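The Bowl Shift

Posted 03/04/2026 in Stories

The job was nights, ten until six, in the old carpet warehouse behind the ring road. Brestix paid a bit better than the bakery and you could sit down for most of it. I took it in September, after the bakery let half of us go.

There were four benches and I had the end one. Each bench had a pair of arms and a screen, and a stool that went up but not down. My bench was called Willar. The others had names too, but the only other one I used much was Sosa, and only when somebody was on a break and I had to cover it.

The work was kitchen chores. Sosa did folding, mostly tea towels. Willar did bowls and dishes. A household in a brochure was going to buy one of these one day and come home to a cleared table. My part was to set the table, press the green key, watch, and write down what happened. Then I set the table again.

A full sheet was 100 tries. If you got through a sheet by the meal break you were going well.

I should say what a try was. You put a bowl down somewhere on the bench, and something small beside it, and the arm was supposed to pick one up and tip it into the other, or move one out of the way, or stack them, depending on the sheet. It was the sort of thing my daughter could do before she could say her own name properly. I told her that when she asked about work. She was eleven and she wanted to know if they had faces.

"No," I said. "They've got elbows."

"Do they wash up?"

"Not yet."

"So what do they do?"

I told her they moved a bowl. She went back to her cereal.

The first week I wrote too much. I wrote things like "seemed unsure" and "nearly." The day supervisor left me a note on the stool asking me to stick to the codes. There was a code for dropped, a code for missed, a code for knocked, and a code for stopped without touching anything. There was no code for nearly. A cup on its side was a cup on its side. I could see the point of that, and I stuck to the codes after that and kept the rest to myself.

By the third week I had some idea of what it was good at. Heavy things that stayed where you put them were fine. Mugs were fine if the handle faced the front. A thin plastic rim was trouble. If the fingers came down a bit wide they shut on air, and if they came down a bit close they pushed the whole bowl along the bench, and then the arm would follow it, and push it again. I saw a bowl go the full length of the table that way. I wrote "knocked."

Filled things were worse. We used dried stuff in the little dishes, because wet stuff got into everything. Getting it from the dish to the bowl was sheet nine, and no one on nights liked sheet nine. You spent more time with the dustpan than you did with the key. The sweeping wasn't on any sheet. I asked about that once, and the supervisor said sweeping was a different project, under the name Erus, and it was a couple of years off. So the dustpan was mine.

My mother cleaned offices for most of her life. She had a way of clearing a desk where one hand lifted and the other wiped, and things came down again in the same place they had been, or near enough that no one complained. I never thought of it as a skill. I thought of it as Mum working. On sheet nine I thought about her a fair bit. I tried to slow it down in my head, the way she picked up a saucer with paper clips in it and carried on talking over her shoulder. I couldn't have told you what her fingers did. I couldn't have told you what mine did either, and I was doing it hundreds of times a night, setting the table.

In the sixth week they changed something. We weren't told what. I came on at ten and there was a new sheet clipped over the old one, and the key did the same thing it always did, but Willar moved differently. It was slower on the way across and it waited longer at the top. I didn't like it at first. You got used to the old rhythm, and you could drink your tea in the gaps.

I put out the peach bowl and the brown dish, the one shaped like a guitar pick, with the dark crumbs in it. The bowl was over on the right, which was its bad side. I pressed the key and picked up my pen, ready to write "knocked," because that was what the bad side usually got.
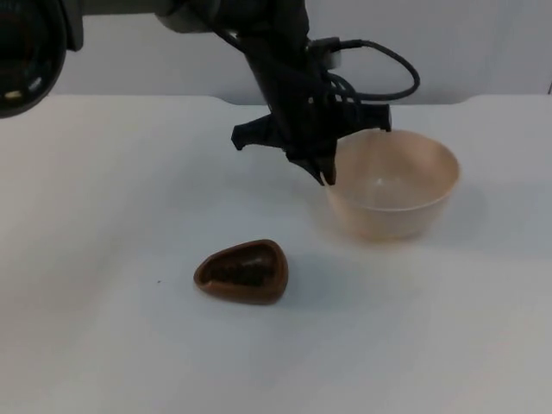
They'll have the lot of us out by Christmas if it learns that one. I had heard it said every night since I started, over one bowl or another, and tonight it came from the Sosa bench, through a mouthful of sandwich.

"It's a bowl," I said.

"It was a bowl at the bakery, too. Then it was a mixer, then it was a line."

"The line never had to pick anything up."

"Give it time."

I said I was giving it time, that was what they paid me for. Then I had to ask for quiet, as I'd lost my place on the sheet.

The fingers closed. They closed on the rim, one on each side of it, and the bowl came up level. It went a little way left and came down again, and the fingers opened, and the arm went back to where it lived. I waited for something else to happen, but that was the end of the try.

There was a code for that as well. It was just a tick. I had to check the back of the sheet to be sure it went in the same column.

I set it up again the same way and it did it again. Then I moved the bowl a hand's width closer to me and it missed altogether and shut on air, twice, and stopped. I wrote that down. I turned the bowl around, though a round bowl has no front, and it worked. I moved the dish in close and it clipped the dish on the way past and I got the dustpan.

That was how the night went. When I added up the sheet at the end it came to 40 ticks. The best I'd had with the peach bowl before that was single figures. I added it again to be sure, and I took it over to the office and put it in the tray with the others, and nothing rang.

On the bus home there was a woman with two bags of shopping and a toddler asleep on her shoulder. She got her card out of her back pocket, tapped it, put it away, caught one of the bags as it slid, and sat down, all without waking the child. I watched her the way I watched the bench. I would not have known which code to start with.

My daughter was up when I got in. She had made toast and left the knife in the butter.

"Did it wash up?" she said.

"It moved a bowl."

"It moved a bowl last time."

"It moved it 40 times. And it didn't throw it."

She thought about that. "How many did it have to do?"

"100."

"That's a fail," she said. "At our school that's a fail."

I said it was still more than it had been. She said her reading had gone up as well and it was still on the green level, so she knew what that was like. Then she put her plate on top of my cup, and my cup on top of the bowl from the night before, and carried the lot to the sink with the knife balanced across it and the butter still on the knife. She did it with the school bag on one arm. She didn't look down once.

I told her to be careful. She said she was.

They kept us on through the summer. The sheets got longer, and for a while a full one was 500, and they split it over two shifts so that you never saw the end of your own sheet. Sosa learned to fold a towel in half but not in quarters. Willar got good on the right side and then, for a fortnight, went bad on the left, and a man came with a laptop and sat on my stool for three nights while I stood. He found it in the end. He showed me a line on his screen that went up and then flat, and I said that was good, and he said it was flat.

I asked him if he had one at home. He laughed and said his kitchen was too small, and anyway there was always stuff on the benches.

"That's what it's for," I said.

"It needs a clear bench to start with," he said.

I thought that over while I swept up after him. Then I put out the bowl and the dish, and found a clean sheet, and wrote the date at the top.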